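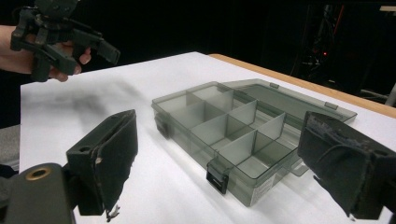 Small Parts Storage: Gallery

Updated February 10, 2025

Most of the boxes on this page hold screws, beads, fuses, fishing tackle or sewing notions. Small parts are easy to lose and slow to sort, and a divided box takes care of most of that. The entries are grouped by type. Click any picture for the larger version.

Smoky gray compartment box, lid open
Translucent plastic with thin dividers and a hinged lid that folds flat behind the tray. Two dark latches. All compartments empty, on a white tabletop with light wood edging.

The rest of the gallery is being moved over from the old Talova pages. Captions are up first, and the pictures will follow in March.

Hunditz drawer cabinet
Eighty small drawers in a steel case. Ours holds resistors on the left side and hardware on the right. The drawers pull all the way out, so keep a hand under them.

Vidal tackle tray
Shallow, with one long section down the side for lures or pencils. The short sections are too narrow for a AA battery but fine for hooks and swivels.

Witora bead case
Holds 78 round jars with screw caps. Good for seed beads. The jars are hard to label on the side, so we put a dot sticker on each cap and keep the list inside the lid.

Stacking cups
Sold in strings that screw into each other. Handy for pills, earring backs and watch parts. If you need the bottom cup you have to take the string apart.

Notes on filling a box

Sort on a light surface. Dark screws show up well on white, and anything that rolls away is easier to find.

Put the heaviest parts in the middle rows. A box with all the weight at one end tips when you carry it by the edge.

Leave one compartment open for odd pieces. Empty it every month or two.

Close both latches before you pick the box up. Very small washers can slide under some dividers if the box is stored on its side, so keep those in a bag inside the compartment.

Back to the storage index
Next gallery: Pegboards and hooks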